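Something in the onions

October 6, 2022

So my town made the news this week, and all it took was one rusty shell in a load of onions! The truck had come into the Clenthorpe packing plant overnight, and a worker on the sorting belt noticed that one of the lumps was much too heavy. By breakfast the police had closed the road and moved 60 people out of their houses, me included (in slippers, thank you very much).
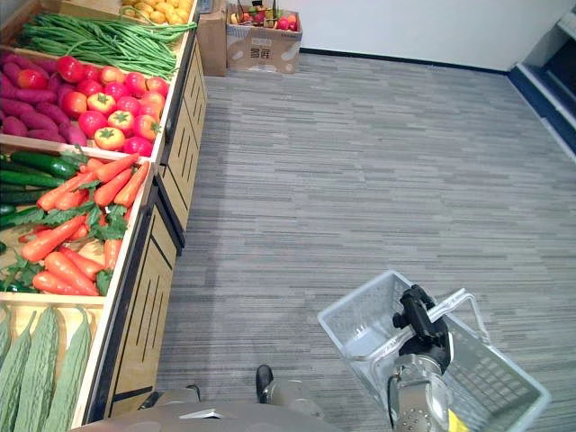 We all got sent to the school gym, where the rumors started right away. I heard it was a mine, then a gas bottle, then 11 mines. The police told us later it was one old artillery shell, roughly the length of my forearm, and that it probably got scooped up with the soil at harvest.

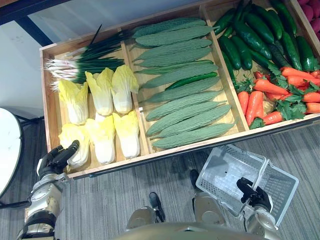 Green onions and napa cabbage.

The bomb squad drove it out to the old quarry on Arau Road and blew it up just after lunch. I was expecting a huge boom, but from the gym it sounded like someone dropping a dumpster lid. My neighbor's dog slept through it.

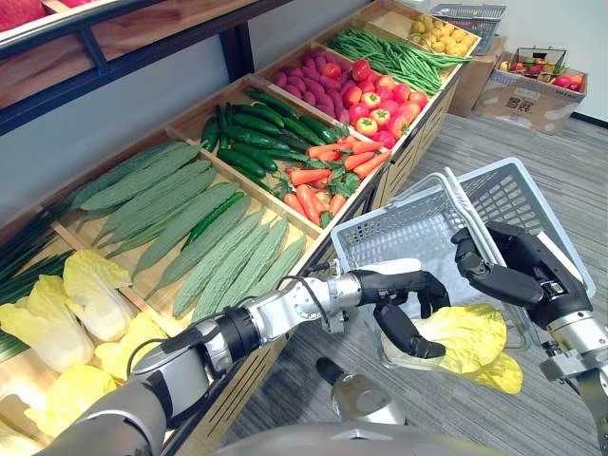 Napa cabbage in hand at the produce stand.

The plant had to dump 200 sacks from that load, and the belt stays off until they've put in a metal detector, which could be November. I do wonder why there wasn't one already. They've been washing onions in there since I was a kid! 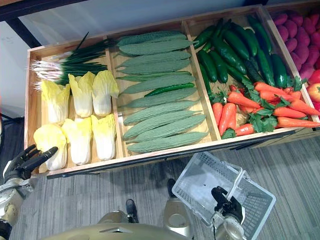 Wibisono commented: We had the same thing at a beet plant years ago and the detector went off all day long, mostly for bolts and horseshoes. Tell them to order a spare belt too.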